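Pernis Adjustable Shelf Support Set

By Mateja Spahić
Updated July
3 min read

The Pernis set is Clunar's heavier shelf support, made for closets, pantries and workshop cabinets where the small pins that come with the cabinet have started to sag or pull out. It replaces those pins without new holes, as long as the existing ones are drilled to the common 5 mm size. If yours are 1/4 inch, order the sleeve version and leave the sleeves on.

Each support is a steel pin with a flat rest that sits under the shelf and a short lip that comes up at the back. The lip keeps the shelf from creeping forward when you slide things in and out. There is a screw hole in the rest for anyone who wants to fix the shelf down for good. Most people leave it empty.

What comes in the pack

The household pack does six shelves, with a spare set of screws. The trade pack holds 200 supports in a cardboard tray with no screws. Both come in zinc or matte black. The white finish was dropped last year – it chipped too easily at the lip – and we have no plans to bring it back. Item number for the trade pack in black is 1,681. Please quote it when you call, as the zinc has a different one.

Fitting

Empty the shelf and lift it out. Push each support in until the collar is flush with the cabinet wall. If it stops short, there is usually sawdust in the hole, and a toothpick will clear it. Don't hammer the pin. Set the shelf back on the rests and press down at all four corners. A shelf that rocks has one pin in the wrong row.

For shelves wider than 32 inches, add a center support from the Sutier range. The Pernis pins will hold, but a long particleboard shelf will bend between them whatever you put at the ends.

Melamine cabinets older than the current style sometimes have worn holes. A drop of wood glue around the collar helps, though you will not get the support out again without some effort.

Care

Wipe with a dry cloth. The black finish can be cleaned with dish soap, but keep bleach off it. Check the screws every two years if you used them.

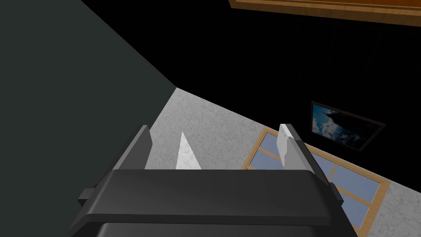
Aoife Ní Bhriain wrote in that the lip was too tall for her half-inch pantry shelves and stood up past the top edge, so jars caught on it. She turned the back pair around and the trouble stopped. We would add that a low-lip version is sold for shelves under 5/8 inch, and unopened packs can be exchanged for it at the counter.

Returns on household packs are accepted with the receipt. Trade packs can be returned only if the tray seal is whole. Orders placed before noon leave the warehouse the same afternoon.

Contact us | © Clunar Hardware | Back to top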